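Hamever says its folding course will save you a closet. Will it?

August 21, 2022

Hamever, the home-storage retailer, opened a paid folding course at its Dritside store this week, and the claims are large. Six sessions, $29 each, and a household is promised back "a full closet" by January. The company says 2,000 people have signed up across its stores. It would not say how many had finished.

The method, sold under the name Loravau, comes down to folding shirts and sweaters into small upright packets so they stand in a drawer. Anyone who has picked up a library book on tidying will know most of it already. The handout runs to 8 pages, and almost half of them list drawer dividers that Hamever happens to sell.

Soft, light-colored tops get a session of their own. They slump, they show every crease, and the corners never want to meet.
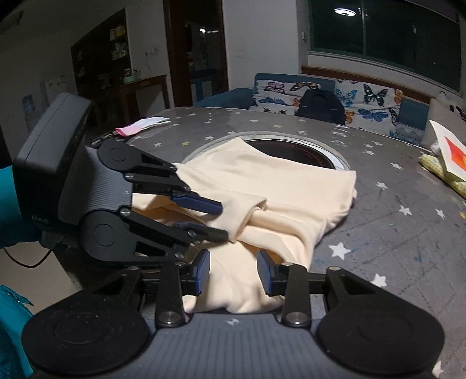

One reader in Xolalpa wrote to us that she took the first two sessions and her drawers looked wonderful until the next laundry day, when the whole family went back to stuffing things in. She has asked for a refund on the remaining four.

Hamever says refunds are handled store by store. The Dritside course continues through the fall.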